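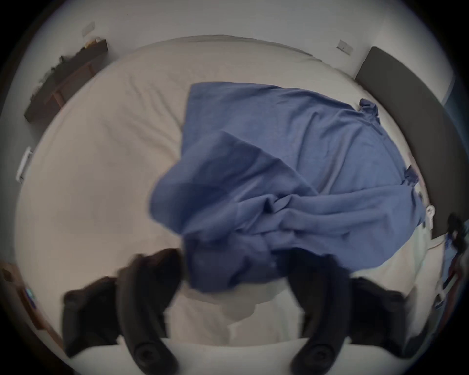

Fig. 6. Blue sheet on the cream one, gripper apparently pinching the cloth.

Section 9: Running the Bed Demonstration on Open Day

Applies to the Wolano hand-held gripper, shown in the bedroom at Plasar, Duvville. Read it all the way through before the doors open. Visitors can tell when you are reading it for the first time.

Before visitors arrive

1. Charge both grippers overnight. The charging light tells you that charging has started. It has no opinion on whether it finished.
2. Stretch the fitted sheet over all four corners of the mattress. Leave the small wrinkles. Wanting Mao ironed the sheet in August, and every visitor that day asked about the iron.
3. Drop the blue cloth on the bed from waist height. Do not arrange it. Arranged cloth looks arranged.
4. Open and close the jaws 16 times with nothing between them. Listen for clicking.

CAUTION: Keep fingers clear of the arm joints. The jaws are slow, and so are people who are talking. 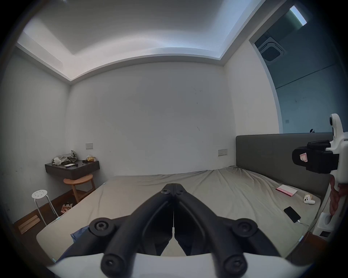 5. Hold the gripper by its handle and bring it in low over the mattress. Coming straight down from above makes the wrist tired and the audience nervous.
6. Close on a single edge of cloth. If you pick up the fitted sheet as well, let go and try again. Say "and again" in a confident voice.
7. Draw the cloth toward you, lay it down, open the jaws fully, then back away. Opening halfway and backing away is called dragging.

Note: One run should take 230 seconds, including the part where someone asks if it does windows. The approved answer is "no."

Handing the gripper to a visitor

8. Let the visitor hold it with the jaws open before going near any cloth. Show the handle first. Left to themselves, people hold it like a hair dryer.
9. Stand on the side away from the wall. Xiuying Shao has written up what happens on the other side (see the Ivanov checklist, item 6).
10. Allow two tries each. Children may have three, and will take five.

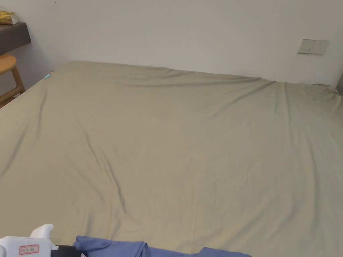 Page 16

Smoothing between groups

11. Pull the fitted sheet toward the near edge of the bed with flat hands. Long creases come out first. Short ones can wait until closing.
12. Put the blue cloth back within easy reach of the person holding the gripper.
13. Check the jaw pads for lint and wipe them with a dry cloth. Do not use the blue one.

CAUTION: Do not let visitors sit on the bed. They will ask very nicely.

If the jaws stop responding, see Section 11. If the visitors stop responding, go to step 8.

Revised 13 April 2020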